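Who Gets to Say Sorry?

I've been reading political philosophy with a group at the Cevness library for eight years now, and we have never once finished a book on schedule. In August we were supposed to be wrapping up a collection of essays on responsibility, and instead we spent two hours (two hours!) arguing about a single word in one of them. The word was "apologize."

Agustina Vergara started it. She had gotten a letter from the Girard transit office after a scheduling program dropped her street from the evening bus route. The letter was three sentences long, it wasn't signed by anybody, and it said "the system apologizes for this error." She read it out loud in a very flat voice and then asked us who, exactly, was sorry.

I laughed, and then I went home and couldn't stop thinking about it.

Old-fashioned moral philosophy has a pretty firm picture of apology. You did something, you could have done otherwise, you see it from the other person's side, and you're willing to be changed by that. Take away any one of those and you've got a noise that sounds like an apology. By that standard the bus program is out, and so is every piece of software I've ever sworn at.
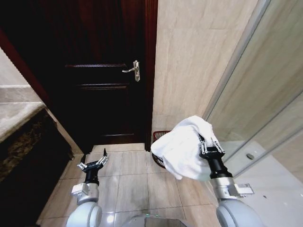 A white towel in a two-finger grip.

Estela Daza, who taught ethics at Allar before she retired, thinks I'm being too strict. Her argument is that we accept apologies on behalf of things all the time. Cities apologize. Churches apologize. A company that has replaced every single employee since the bad thing happened will apologize for the bad thing, and we don't tell it to hush. If an institution with no heart in its chest can be sorry, she says, why is a program disqualified?

It's a good argument and I lost some sleep over it. But I think the comparison gives the game away. When the town of Grarton apologized for clearing out the river families, it was years too late and the speech was awful, but a mayor stood up in a hot room and said it to people who were allowed to yell back. They did yell back! The apology cost the town something, in money and in pride, and there was a person standing there to collect the anger. The institution was sorry by way of someone.

With the bus letter there isn't any "by way of." There were 1,914 of those letters, according to Agustina, who called and asked. Every one had the same three sentences. Somebody chose that program, somebody approved the routes it spat out, and somebody typed "the system apologizes" and felt, I'm guessing, a little relief.

So my worry is a fairly ordinary political one. I don't much mind whether a machine will someday have an inner life (ask me again in 300 years). I mind that we're getting used to a sentence with a hole in it where the subject ought to be. Hannah Arendt called bureaucracy rule by nobody, and she was writing about offices full of human beings with desks and pensions. It's a lot easier to manage now.

Estela's comeback was that people like being apologized to, even by a recording, and that manners have always been partly theater. Fair enough. I say "excuse me" to chairs. But when I say it to a chair I'm keeping up a habit of my own, and the chair isn't using it to get out of anything.

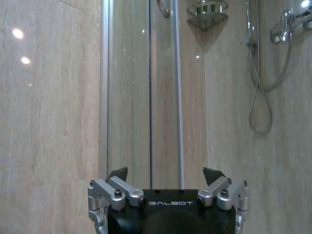
What I'd ask for instead

I'd like a name at the bottom of the letter. It doesn't have to be the name of the person most at fault, because in any big outfit that person may not exist, and I don't want some poor clerk thrown to the wolves over a bus. But it should be someone with the power to fix the thing, and there should be a phone number that reaches them or their office.

I'd also like us to drop "apologizes" when no one is doing it. "The program made an error and we have corrected it" is a perfectly decent sentence. It informs me. It doesn't ask me to forgive anything, and forgiving is work, and I only have so much of it in me after dinner.

Six of us voted on this at the end of the night and it split right down the middle, three and three, with Agustina on my side and Estela very cheerfully on the other. She says that I'm nostalgic for a kind of sincerity that public life never had. She may be right about public life. I still want to know who wrote the letter.

We're picking the book up again at chapter four.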